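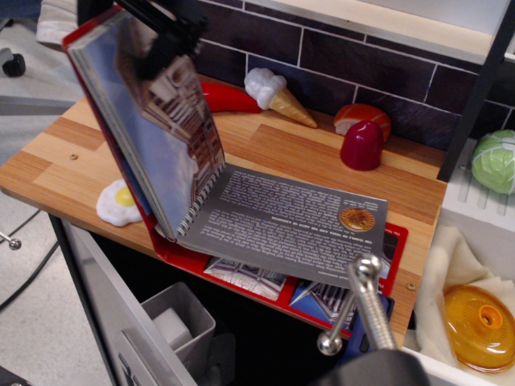

August, 7:40 am, dye bench

Madder batch 24 came out of the pot last night and I am so pleased with it. Proper brick red, no brown in it at all! The Haneck chalk made the difference, I'm nearly sure. Same roots as batch 23 (the Dewulf ones, coarse grind), same wool, same alum, and the only other change was holding the temperature lower for longer. Should have changed one thing at a time, I know, I know.

Numbers before I forget them: 773 g of wool, weighed dry. Alum at 111 g, dissolved in the small enamel pot first. Roots soaked overnight in a 200-micron mesh bag so there was much less picking of bits out of the yarn afterward. Do this every time from now on.

Heat: brought up very slowly, held at around 60 C all afternoon. The Feveck thermometer reads a touch high against the glass one, so the true figure is probably a degree or two under. Crept up once while I was rinsing the jars, caught it fast.

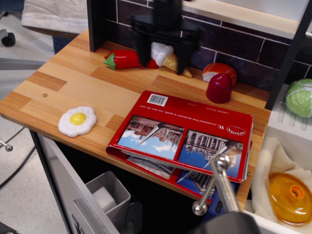
Second bath in the same liquor gave a soft coral, prettier than I expected, and the third is a peachy thing that I want a whole sweater of. Left a skein of each on the line, tagged A, B, C. If anyone moves them please keep the tags on - B and C look alike under the tube lights.

Iron dip on a short length of A: went plum in under a minute, lovely, but the yarn feels harsher. Try half the iron, and rinse sooner.

Brilham fleece still to be scoured. It's greasier than the last lot and will want two hot soaks, maybe three. Don't put it in with the madder until that's done or we'll get streaks like we did in spring.

To do: light test strips in the south window, half covered with card. More chalk. Find the lid for the big pot.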